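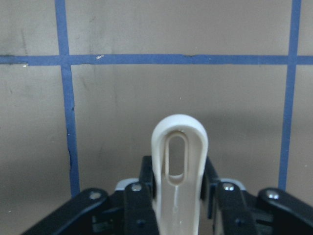

Shop wants to flush my CVT fluid, I say just drain it. Who's right?

Posted by gunton_wagon

Okay, so I have a small wagon with a CVT, bought used in February, and I've put 3129 miles on it since then. No warning lights. It does this little shudder when I pull away from a stop sign, mostly first thing in the morning, and then it smooths out by the time I'm at the end of my road.

I took it to a place in Gunton for an oil change and mentioned the shudder, and the guy at the counter said I need a full machine flush plus an additive. When I asked if they could do a plain drain and refill he kind of sighed and said it would be a waste of my money because half the old fluid stays in there. I get that, but my dad always said never flush a transmission if you don't know its history — and I have no service records at all before me. The previous owner just said it was "always looked after."

Can a flush hurt it? And does the additive do anything? I'd like to keep this car a good while, so I don't mind paying for the right thing.

Estrella Medrano
2019-06-26

Your dad and the counter guy both have a point. I worked the service desk at a transmission shop in Estaddale for years and we did drain and refill on nearly everything with a CVT. You take out what comes out, measure it, put the same amount back of the exact fluid in your owner's manual, drive it 1000 miles or so, and do it again. After 3 rounds most of what's in there is new. It costs more in fluid but it's gentle, and you get to look at what drained each time. Dark I don't worry about much. If there's glitter in it, stop and get it looked at properly before spending anything else.

I would skip the additive. CVTs are really fussy about fluid because the belt needs the right grip on the pulleys, and I never saw a bottle of anything fix a shudder for long. Ask them to scan for stored codes too, even with no light on, and ask if there's a software update for your model. Sometimes that cures a shudder on its own! And have them check the engine mounts while it's on the lift, a worn one can feel just like what you're describing.

Oh, and get the fluid level checked at the temperature the manual says. Plenty of quick places skip that part and you end up low.

zamudio_mike

Flush it, I did mine and it was fine. Still fine.

rustbelt_renee

What Estrella said. Mine had the same morning shudder and I got two drain and refills. It went away after the second one, but I also had a motor mount replaced that week so I can't swear to which it was. Call around on price, I got quotes that were miles apart for the same job. And keep the receipts in the glove box this time so the next owner isn't asking the same thing.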